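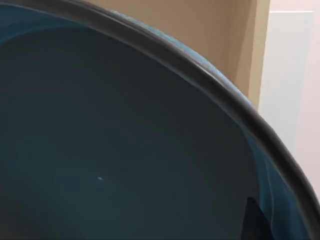 The Comavar studios are used by painters, printmakers, two ceramic artists and one bookbinder, and I inspect them with the same list each time, so that the results can be compared. Please read the comments and not only the marks, many of the points are "OK" with a condition. The list speaks several times of containers. An open round container, even a large one like the blue one with the thick dark rim, is accepted for dry paper and for offcuts of canvas. It is not accepted for rags with oil or solvent. For these I ask for a metal bin with a lid which closes alone.

Date of the visit: October 27, 2023
Inspector and writer of comments: Jacqueline Millet
Present for the artists: Annick Bodin (painting), Gadisa Ejigu (printmaking), Odette Marty (ceramics, only the second half)
Previous visit: August

**Marks used**

- **OK** - nothing to do
- **OK/C** - accepted, see the comment
- **DO** - must be corrected, with the name of the person
- **N** - not checked this time

## A. Doors, corridors and stairs

- [x] Street door opens from inside without key - **OK**
- [x] Stairs free over the full width - **OK**
- [ ] Upper corridor free over the full width - **DO** (all the tenants of this floor)
- [x] Exit signs lit - **OK**
- [ ] Back door opens fully - **DO** (Annick Bodin)

*Comment on the upper corridor.* Finished canvases are again leaning along the wall, with the faces turned inside. I measured the free passage at the narrowest place, between the canvases and the radiator, and it is 80 cm. We agreed in August that nothing stands in this corridor, also not for one night before a transport. I understand very well that a wet painting needs a place to dry, and the studios are small. There is a drying rack in the former office which is half empty. Josiane Hoarau has the key and will make a copy for each studio.

*Comment on the back door.* It opens until the stretcher bars, which are stored behind it, then it stops. Annick will move them to the loft. She asked me if it is enough to shorten the pile. No, the pile must go.

## B. Fire equipment

- [x] Extinguishers hanging on their hooks - **OK**
- [x] Service label from Narkuvix readable on each one - **OK**
- [ ] Fire blanket beside the hot plate for encaustic wax - **DO** (Annick Bodin)
- [x] Smoke detectors tested with the button - **OK/C**
- [ ] Plan of the floor at the entrance is up to date - **DO** (Jacqueline Millet)

*Comment on the detectors.* All have sounded. The one in the printmaking studio sounded weaker than the others and I asked Gadisa to change the battery the same day, even if the small light was still normal. Please do not put tape on a detector when you sand or when you burn the edges of paper. I found a rest of tape on one of them. I did not ask who did it and I do not want to know, but it must not happen a second time.

*Comment on the blanket.* The blanket exists, it is in its box, and the box is on a high shelf behind jars of pigment. I tried to take it quickly and I could not. It must hang at the height of the hand, and not directly above the hot plate, where you would need to reach over the fire to get it.

*Comment on the plan.* The plan shows still the wall which was removed between the two ceramic rooms. This is my task and I am late with it.

## C. Painting studios

- [x] Solvent in the original bottle or in a bottle with a label - **OK/C**
- [ ] Oily rags in a closed metal bin - **DO** (Annick Bodin and the neighbor studio)
- [x] Window opens, and stays open with its hook - **OK**
- [x] Easels stable, screws tight - **OK**
- [x] No food or cups on the palette table - **OK**

*Comment on the solvent.* Most painters here have changed to Nuver, which they say has less smell. Less smell is pleasant but it can also be a trap, you stay longer in the room with the window closed. The rule for the window is the same for every solvent. One jam jar was without a label. The content was thrown in the waste solvent can, after we agreed that no one could say with certainty what it was.

*Comment on the rags.* I write this in each report and I will continue to write it. Rags with linseed oil can become hot by themselves when they are pressed together in a heap. Spread them flat outside to dry, or put them under water in the closed metal bin. The bin is to be emptied at the end of each working day by the last person who paints. In both studios the bin was there and it was clean, and the rags were on the floor beside it.

## D. Printmaking studio

- [x] Emergency stop on the Doležal press works - **OK**
- [x] Guard on the gears closed and screwed - **OK**
- [ ] Floor around the press is not slippery - **DO** (Gadisa Ejigu)
- [x] Acid cupboard locked, key not in the lock - **OK**
- [x] Gloves and goggles for five persons - **OK/C**
- [ ] Eye wash bottle within its date - **DO** (Gadisa Ejigu)

*Comment on the floor.* There is a film of oil under the side of the wheel. It comes probably from the bearing. Gadisa cleans it each week, but it returns. I suggest a tray first, and then a visit from a mechanic. While the floor is like this, the evening course should not use the press, the students step backward without looking.

*Comment on the gloves.* The number is right. Two pairs are so large that they are not useful for a person with small hands. When new ones are ordered, please take different sizes.

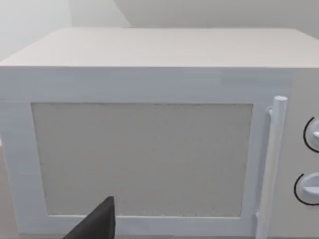 *Comment on the eye wash.* The date on the bottle was passed in August. It is cheap to replace. Please buy also a second one for the ceramic rooms, where the glaze powder is mixed. The bottle must be placed so that a person can find it with closed eyes - I mean this really, we tried it with Gadisa and he needed too much time, although he works in this room since the beginning.

## E. Ceramic rooms

- [x] Kiln switch outside the kiln room, with label - **OK**
- [x] Nothing that burns near the kiln - **OK/C**
- [x] Extraction runs during firing - **OK**
- [ ] Clay dust cleaned wet, not with a broom - **DO** (Odette Marty)
- [x] Masks stored in a closed bag - **OK**

*Comment on the kiln.* At the moment of the visit there was nothing near it. Odette told me that, before exhibitions, the boxes for packing are folded in this room, since the table is the only long one. Please fold them in the morning and fire in the afternoon, or fold them elsewhere. A line of yellow paint on the floor would help and she agrees to paint it.

*Comment on the dust.* I found a broom with dry clay in the hair. Fine dust stays in the air for hours after you swept and you breathe it when you think that the work is finished. Sponge, water, bucket. The broom should leave the room completely, if it stays in the corner then someone will use it. Odette does not agree with me about the corridor in front of the rooms, where she prefers to sweep. I maintain the point for the corridor too.

## F. Electricity

- [x] Main board accessible and closed - **OK**
- [x] Test button of the differential switch - **OK**
- [ ] No extension cable plugged into another one - **DO** (bookbinding)
- [x] Cables without visible damage - **OK/C**
- [x] Glue pots and heat guns off when the room is empty - **OK**

*Comment on the cables.* I looked at 26 cables and took one away, from a desk lamp, where the outer skin was open near the plug. The lamp itself is good and can have a new cable. It is in my office with the name of the owner on it.

*Comment on the extensions.* In the bookbinding room there are three, one after the other, and at the end is the heater. This is the point that worries me the most on this page. Josiane Hoarau will ask the electrician for a price for one more socket. Until then, the heater goes directly in the wall and the table must move to it.

## G. Open studio weekend

- [x] Number of visitors upstairs limited and written at the door - **OK**
- [ ] Heavy works fixed with two points - **DO** (all who exhibit)
- [ ] Sculptures on plinths secured - **DO** (all who exhibit)
- [x] First aid box complete - **OK**
- [ ] Costs of last repairs approved - **N**

*Comment on the hanging.* Many artists sell well on this weekend and I see that they want to hang as much as possible. Good, but one nail is not enough for a framed work behind glass. For the plinths, museum wax is sufficient for small pieces. For the tall ones please put weight inside the plinth before the piece goes on it, and let another person push a little with the hand.

*Comment on the costs.* The invoice for the handrail is 421 euros and I have it in the file. The approval is not a safety point, I leave it here only so that it is not forgotten.

## Follow-up

The points with **DO** are to be finished before the open studio weekend. The back door, the heater and the rags have to be done at once. When your point is finished, write your initials beside it on the printed copy at the entrance, and send me a short message. I will look at the rags again without announcing it.

Copy to: Annick Bodin, Gadisa Ejigu, Odette Marty, Josiane Hoarau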